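Let the Children Play More Than One Sport

In my town the sports clubs now ask children to choose very early. My daughter was seven years old when the swimming coach told me that she must stop handball if she wants to be serious. She was in the water for one season only. I said I would think about it, and I am still thinking, and the more I think the less I agree.

The argument of the clubs is simple. A child who trains one sport from the beginning will have more hours than the others, and hours bring results. I do not say it is false. At the regional meet in April there were 287 children, and the ones on the podium were mostly those who train every morning before school. But I looked also at the older groups. Many names I remembered from two years before were missing from the list, and their parents told me they are tired, or injured, or they simply do not want to hear about swimming anymore.

Vitalii Yurchenko, who coached handball at the Binusgate sports hall when I was young, had another opinion. He sent us to run with the athletics group in spring and to play basketball in winter, and he was angry if somebody came to him with only handball in the head. I was never a champion. I still play with the same people, and we are over forty.

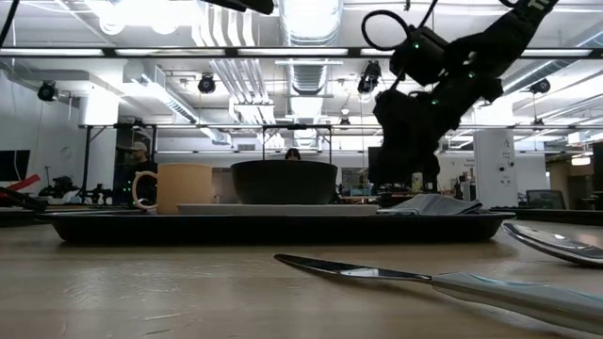

The price of early choice is also paid at home. When a child trains six times a week, the whole family lives by the schedule of the pool. Dinner becomes a question of logistics: who drives, who eats first, who eats alone at nine in the evening. A mug, a bowl on a plate and a napkin already crumpled beside it, all on one tray, is a meal for one person, and I have carried too many such trays to a tired child. Liudmyla Boiko, whose son swims 100 meters butterfly very well, told me that they did not sit together at the table for most of the winter. She is proud of him and she has every right to be. She also said she would not do it again with the younger one.

I know that some sports need an early start, gymnastics for example, and I do not want to teach the coaches their work. What I ask from them is smaller. Let the children under twelve come to training two times a week without being called lazy. Put the competition calendar of the different clubs side by side before the season, so that a child does not have to miss one for the other. And please do not say to a seven-year-old that she must decide — say it to the parents, and say it later.

My daughter will go to both sports this year. Her coach is not happy with me, but he has kept her place in the group.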